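Chapter 4
Buying a Robot That Sets the Table

Every product in this book arrives with a promise printed on the lid. The Gredthorpe tabletop kit is no exception. Its promise is "Dinner, handled," which tells you a good deal about the marketing department and very little about dinner.

In Chapter 3 we looked at machines that do one thing, all day, in a place built around them. A bottling line knows where the bottle will be. It has never met a bottle that somebody left on the piano. Household kits have no such luck, and the companies that sell them know it, and so their brochures are full of clean counters and people laughing at salad.

This chapter is about reading past the salad. We will use the Gredthorpe kit as our running case, partly for the reason that it is fairly typical, and partly for the reason that its manual is long enough to argue with. By the end you should be able to take any offer for a small manipulation robot and say what is being sold, what is being rented, and what you will be doing yourself on your knees with a screwdriver.

4.1 What comes in the box

The basic kit has an arm, a gripper, a power supply, and a license for Vistusano, the software that plans the moves. The license runs for 2 years. The arm, if you treat it kindly, will last a good deal longer, and you may want to think about that before you sign.

There is also a practice set, sold separately by Lamptey, which the Gredthorpe manual recommends on page 39 with the warmth of a waiter recommending the fish. Practice sets of this sort lean on toy food and ordinary tableware. Toy food doesn't rot or leak, and it forgives being squeezed. Forks are another matter. A fork lying flat on a table gives the fingers almost nothing to get under, and a soft mat beneath it can help or hurt depending on the weave.

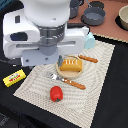 Which brings us to the demonstration, the part of any sale where your attention is most expensive. A good salesperson will let you move things between tries. A nervous one will tell you the lighting has been calibrated. Ask to turn the plate, slide the fork over by a hand's width, and start again. Then ask to do it with your own fork.

Niamh Brophy, who bought kits for the Jestomora chain of training kitchens, kept a notebook of these visits. Her entry for Jan 17, 2022 reads in full: "Lovely arm. Picked up the bread. Asked about the fork. Was offered coffee." She ordered the kit anyway, on a trial basis, and we will follow that trial through section 4.4, including the November when it nearly went back.

4.2 The word "can"

Sales sheets are fond of this word. The kit can lift a cup. It can sort cutlery. So can a toddler, on a good day, and you wouldn't sign a service contract on the strength of it. When you meet "can" on a spec sheet, write three questions next to it – how often, how fast, and who picks up the pieces?

Gredthorpe answers the second question in large type and the first in a footnote. The third is covered under Limits of Liability.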